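Re: [zindow-residents] Roll-up dish racks, yes or no?
Last updated: July 15, 2020

> Has anyone bought one of those racks that lie across the sink instead
> of standing next to it? The Brarnard one is 50 at the hardware place
> and I can't see what it does that a tea towel doesn't. Also, does
> it scratch the rim? We have the double sinks in our block and I'd like
> to keep them looking as they did on the day we moved in.

Ours has been in since April, so I can speak with all the authority of a man who has washed up a great many cups.

First, a tea towel does the job until you have 2 people cooking. Then it becomes a wet tea towel with a saucepan on it, and somebody puts the bread down next to it. The rack lets the drips go into the basin, where I have always felt they belonged.

Scratches: none on the rim so far. Ours is a Desico and not the Brarnard, mind you, so your rim may have its own opinions. I did look at the Falcão as well – very handsome, and priced for people who eat out.

Measure before you buy. I didn't, and the first one I ordered would have suited a bath. You want the rods to rest on the rim at both sides with a bit to spare, or the whole thing tips the moment you set a casserole on it.

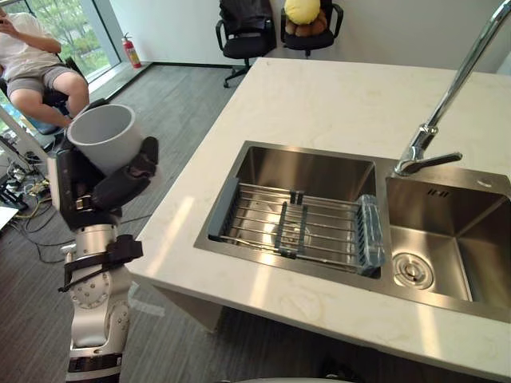 The other question is which side to cover. I'd say the larger basin, and keep the smaller one free for rinsing, though my household is split on this and the rack has been known to migrate overnight. Get one with a caddy if you can. Forks go straight through the gaps otherwise, and you find them later with your fingers.

Cleaning it is dull. Hot water, an old toothbrush, and pay attention to the bits where the rods meet the plastic, as that's where the tea collects.

If you'd like to try ours for a weekend, knock at 76. The bath-sized one is also still here, should anybody have a bath full of plates.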